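Vollby Episode Guide Dataset

Version 2. Last updated in August.

What this is

A hand-typed dataset of the children's television shows that ran on Channel 6 Ostenham, the little local station I grew up with. It covers 40 series and nearly 2000 episodes, with titles, air slots, recurring characters, songs and a short plot note wherever I could get one. The name comes from Vollby, the sleepy puppet town where the station's longest-running show was set. If you ever sat too close to the TV waiting for the Vollby ferry to dock, welcome – you are exactly who I made this for!

I started with one spreadsheet and a box of old listings pages, meaning to settle an argument about whether the lighthouse keeper had a different voice in the early seasons (he did, and the change comes partway through season three). Then I got curious about the show that came on after, and the one after that, and now there are five files and a changelog.

What's in the folder

series.csv – one row per show: title, first and last season, usual time slot, live action or puppet or cartoon.
episodes.csv – one row per episode. The big one.
characters.csv – recurring characters only. A character needs three appearances to get in.
songs.csv – 600 songs, with first lines. Theme songs are flagged in the "theme" column.
sources.csv – where each row came from, matched by source_id.

All files are UTF-8 with commas as separators. Plot notes often have commas inside them, so they're in quotes. Some spreadsheet programs will turn the episode code 3-04 into a date when you open the file. Import that column as text and you'll be fine.

Where the information came from

Mostly printed TV listings, then home recordings, then people's memories, in that order of trust. Listings are great for titles and times and terrible for everything else. One week the paper described every single episode of The Vomirer Family as "Fun for children." Thanks, paper!
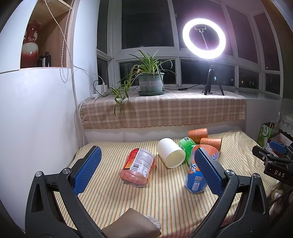
Home recordings are the real treasure. People taped over things, forgot to stop the tape, and caught the last ten minutes of some show they never cared about, and those ten minutes are sometimes all that's left of it. The only full opening of Professor Bakhtiari's Weather Attic came to me at the end of a taped cooking program, and I must have played it 20 times that night. The theme has a tuba in it! I had no idea.

Memories go in the "recalled" column and never get mixed with the plot notes. If two people remember the same episode differently, both versions stay.

Known gaps

Season two of The Vomirer Family is thin. I have titles for all of it and plots for hardly any.
Reruns are a headache. The station sometimes gave a rerun a new title, so there are surely duplicates in episodes.csv. Suspected ones have a "maybe" in the dup column.
Weekday shows before 7 a.m. weren't always listed. The early cartoon block is my best guess.
Puppeteer credits are missing nearly everywhere. I'd love to fix this.

Using it

Use it for anything you like: a fan page, a quiz night, a school project, a very long chart. Please mention the dataset by name and keep the source_id column if you pass the files along. There's no video or audio in here and I can't send you any.

Corrections

Open an issue with the episode code and tell me how you know. "I had it on tape" is a perfectly good source, and so is "my sister used to sing it in the car" – that one just goes under recalled.

Changes in version 2

Added songs.csv.
Split the two Weather Attic runs into separate series.
Fixed the spelling of the ferry captain's parrot, which I'd had wrong in every row.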